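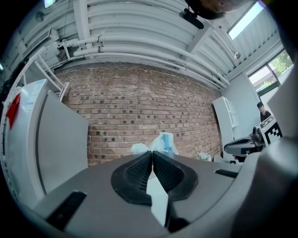
Repointing a brick garden wall: how long before it can get rained on?

I've started repointing the wall at the back of our house in Ovden. I raked the old mortar out to 19 mm and filled the first stretch with a lime mix, Primell NHL, one part to two and a half of sand. The merchant told me to keep rain off it for 24 hours, but a neighbour says 48 and my brother says lime needs a lot longer than that. Which is right? Also, is September too late to finish the other side, which faces north?
Ustyna Kostiuk
July 27, 2019

Feyisa
They're talking about different things. 24 hours is what people say for cement mortar in summer. For lime I would keep driving rain off for 48 as a bare minimum and leave the cover up for a week if you can. Hang damp hessian over it with a plastic sheet outside that, and leave a gap so air gets in. Direct sun does as much harm as rain at this time of year — if the joints go pale and dusty by evening they have dried too fast. Mist them morning and night for the first few days.
September is fine for a north wall. What you need to avoid is frost, so I'd want to be finished by the end of the month. Wet the bricks before you start and don't do more in a day than you can cover.

herkau_dave
just use cement, mine was done in a weekend and its been ok for 2 years

Feyisa
Not on old soft bricks, please. The mortar ends up harder than the brick and the faces blow off after a few winters.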